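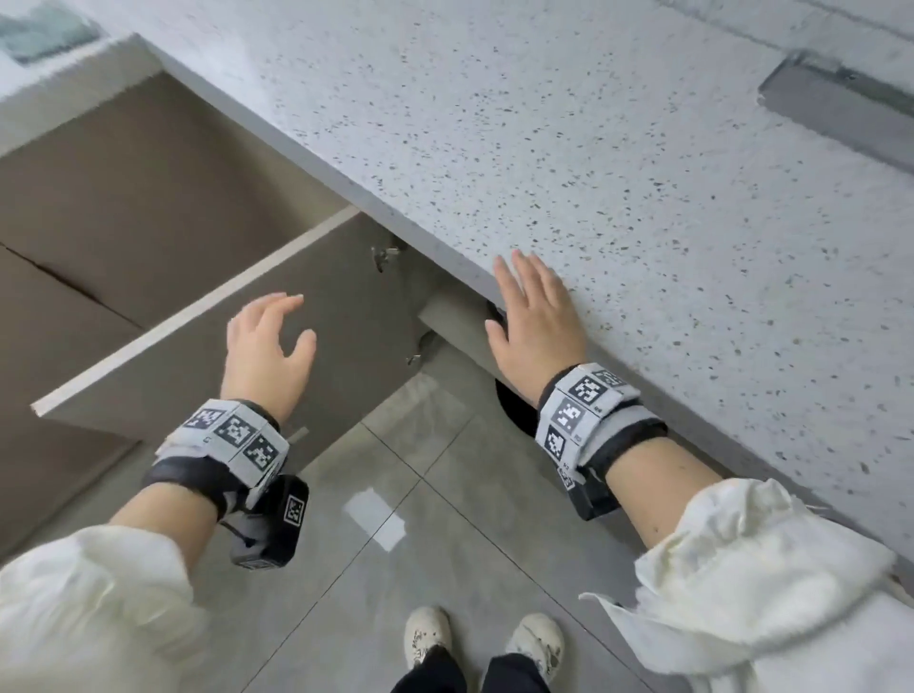

Jaremness Court and Police Notices Corpus: data card

Version 1.2
Released Friday, August 12, 2022
Maintained by the Zultetti text group
Licence: research use only, see Licence and access

Summary

The Jaremness corpus is a collection of short English-language notices concerning arrests, charges and first court appearances. Items were published by police media offices, court registries and regional newspapers. The release contains 1,518 documents, each labelled at document level for offence category and procedural stage, and at span level for persons, ages, sums of money, places and dates.

The corpus was built to test whether extraction systems keep an allegation separate from a finding. Systems trained on general news tend to record "charged with" and "convicted of" as the same event. The labelling scheme is organised around that distinction and is not a full event ontology.

Contents

notices.jsonl: one record per line, UTF-8
spans.jsonl: span annotations, keyed by doc_id
splits/: lists of doc_id for train, dev and test
guidelines.txt: annotation guidelines, final wording
CHANGES.txt: changes between versions

Record fields

doc_id: string, stable across versions
source_type: one of police, registry, newspaper
body: notice text after pseudonymization
offence: one of 9 category codes
stage: one of reported, arrested, charged, appeared, committed, withdrawn
n_accused: integer, number of accused persons mentioned
minor_flag: boolean, true if any party is stated to be under 18
linked_to: doc_id of an earlier notice on the same matter, or null

The offence codes are ABD (abduction and unlawful confinement), ASL (assault), BRG (break and enter), DRG (drug offences), EXT (extortion), FRD (fraud), ROB (robbery), VEH (motor vehicle theft) and OTH. A notice listing several offences takes the code of the first offence named in the body, whatever its seriousness. Extortion connected to an abduction is coded ABD if both appear in the same sentence.

Offsets in spans.jsonl are character offsets into body, counted from zero, end exclusive. They are computed after pseudonymization and will not line up with the original publications.

Collection

Notices were gathered with the Pacheco harvester, which polls public release pages and stores the plain text of each item. Pages behind a login or paywall were not collected. Photographs, booking images and embedded video were dropped at harvest and were never stored.

Near duplicates were removed using shingled text comparison. Where a newspaper reprinted a police release with no added reporting, the police version was kept. Where the newspaper added reporting, both were kept and joined through linked_to.

Splits

The test split holds 500 notices and the dev split holds 83. The remainder is training data. Linked notices are always placed in the same split. Random resplitting breaks this property and inflates scores on the stage task, so results on other splits should be labelled as such.

Annotation

Each notice was labelled independently by two annotators with paralegal training. Disagreements went to a third annotator, whose decision was final. Annotators worked from body alone and were instructed not to look up the matter elsewhere.

Stage was the hardest field. Most disagreements fell between arrested and charged, particularly where a release used "facing charges" for a person who had been detained but not yet formally charged. The guidelines treat "facing charges" as charged only if a court date or a specific count is given. "Will be charged" is labelled arrested. "Helping police with their inquiries" is labelled reported unless custody is stated.

Ages are marked only when given as a number. "Elderly", "teenaged" and similar words are left unmarked, though "teenaged" can contribute to minor_flag when the guidelines' conditions are met (section 4 of guidelines.txt).

Pseudonymization

All personal names were replaced with generated names using Brurska, an in-house substitution tool. Replacement is consistent within a set of linked notices and independent between sets. Street addresses were reduced to municipality. Licence plates, telephone numbers and bank account numbers were replaced with fixed placeholders.

Ages and sums of money were left unchanged. In combination with municipality and date, these may allow a reader to locate the original notice. Users agree not to attempt this.

Known issues

1. Withdrawn matters are under-represented. Police media offices seldom issue a release when a charge is dropped, and registries list the outcome without narrative.

2. Some registry notices use a court's internal abbreviations. These have not been expanded.

3. n_accused counts persons mentioned as accused, including those still being sought. It should not be read as the number in custody.

4. Brurska does not adjust possessives for generated names ending in s, so both forms occur.

5. Currency symbols lost during harvest were restored by hand in the test split only. In train and dev, a sum may appear as a bare number.

Uses out of scope

The corpus must not be used to score, rank or profile individuals, to predict offending, or to estimate crime rates for any municipality. Publication practices differ widely between police services, and the number of notices from a region reflects its media office more than its caseload.

A stage label describes what a notice said on the day it was published. It is not a record of outcome.

Licence and access

Access is granted on written request and requires a signed data agreement. Redistribution of body text is not permitted. Redistribution of labels keyed by doc_id is permitted with attribution.

Removal requests are accepted from any person who believes they are identifiable. Removed records are blanked in the next version, with doc_id retained so that split files remain valid.

Changes in 1.2

Corrected end offsets in spans.jsonl for bodies containing non-breaking spaces.
Added linked_to, which was missing from the March release.
Relabelled stage for notices containing "remanded" with no appearance mentioned.
Spelling of offence and licence made uniform in field names and guidelines.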